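Speaker notes - Two arms on a bench: building a suturing rig in a shared workshop
Lematex open evening, 2023-03-23
Slot is 25 minutes plus questions. Skip the parts in brackets if the speaker before me runs over.

Slide 1. Title
Say who I am and which bay I work in. The rig is called Plulton. It's a two-arm setup for practicing stitches under remote control, built at Lematex on evenings and weekends. It is a hobby build. It has never been near a patient and won't be.

Slide 2. Why stitches
I wanted a task that needs both hands and doesn't forgive slop. Pick and place got dull quickly. With thread you find every bit of backlash you have, because thread goes slack or tight long before you can see the arm is off.
An instrument tie is a good test. You wrap the thread around the jaws of one driver, reach through, take the tail and pull the wraps off over it. A person with some practice does it without looking hard. Getting two arms to do it took me most of the winter.

Slide 3. What's on the bench
Base plate is steel, bolted through the bench top. First version was clamped and it crept.
Two arms, two needle drivers, cable-driven at the wrist. The cable tension is the thing I check first every session.
Camera is fixed and looks at the work area. The light is narrow and aimed at the middle, so the edges go dark. I tried a wider light and got more glare, with no real gain where I was working.
Controller is my own board on a Lemier power supply. Loop time is 8 milliseconds. Faster would be nice, but the serial link is the limit.
[Cost slide if anyone wants it: 494 dollars in the frame, mounts and fasteners. The instruments were a separate purchase and I'm not counting them.]

Slide 4. Calibration
Each arm gets homed against a hard stop, then touched to a small brass target. I store 295 points per arm and fit an offset to them. The fit takes less than a minute. Collecting the points takes an evening.
Redo it after any cable change. I skipped this once and bent a jaw.
The motor encoders give 3,840 counts per turn. That sounds like plenty, and at the motor it is. By the time you're through the cables and out at the jaw tip, stretch matters more than counts. Pause here, this is the part people ask about.

Slide 5. Working on tissue
Move on from foam pads. Foam was fine for learning to drive a needle, but it holds the stitch for you and hides bad tension. Tissue slides and shines, and the edges of a cut roll when you pull on them. Blood gets on things as well, and red next to dark thread in a shadow is harder to read than you'd expect.

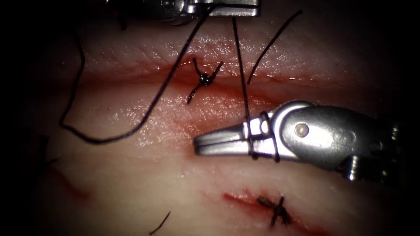
Thread management was the hardest part to get right. Leave too much long end and it loops off to the side, and sooner or later an arm catches it. Leave too little and there's nothing to wrap with. I now pull the slack through before starting a tie and park the loop on the side away from the driver doing the wrapping.
The short tail needs its own plan. If it lies flat, the jaws can't pick it up without pinching the surface. I try to leave it standing up a little. Mention that this is still a judgment call by whoever is driving. The software doesn't help with it.
Wraps go on with the jaws closed. If the jaws open early, a wrap can drop between them and the whole tie has to come off.

Slide 6. Things that broke
Wrist cable, left arm. Frayed at the pulley where I hadn't deburred the edge. Fixed with a new pulley and five minutes with a file.
Set screw on the right jaw drive. Backed out slowly, and I blamed the code for two weeks. Thread locker now.
Foot pedal. It was wired normally open, so a broken wire looked the same as a foot off the pedal. That was safe for driving but confusing to debug. It now reports its state on the screen.
The stop button was never part of the computer side - it cuts motor power directly. Say this clearly. If you build anything with arms on it, do that first.

Slide 7. Cleaning up
Workshop rules apply, and they should. Tissue work is only done in the back bay, with gloves and a covered tray. Instruments get taken off the arms, brushed, rinsed and dried the same night. Dried residue in a wrist joint feels just like a tension fault.
Sharps go in the sharps box. Count needles out and count them back in.

Slide 8. What's next
Tension sensing on the cables. I have a design based on the Tsoukalas bracket but haven't cut any parts.
Recording both arms along with the camera so a session can be played back.
A second seat for the controls, so somebody can learn next to me.

Questions
Likely ones: can it tie on its own (no, a person drives it the whole time), are the files shared (yes, on the Lematex drive, folder is named Plulton), can I try it (yes, foam pad first, sign-up sheet is by the door).
Switch off the bench supply before people come up to look.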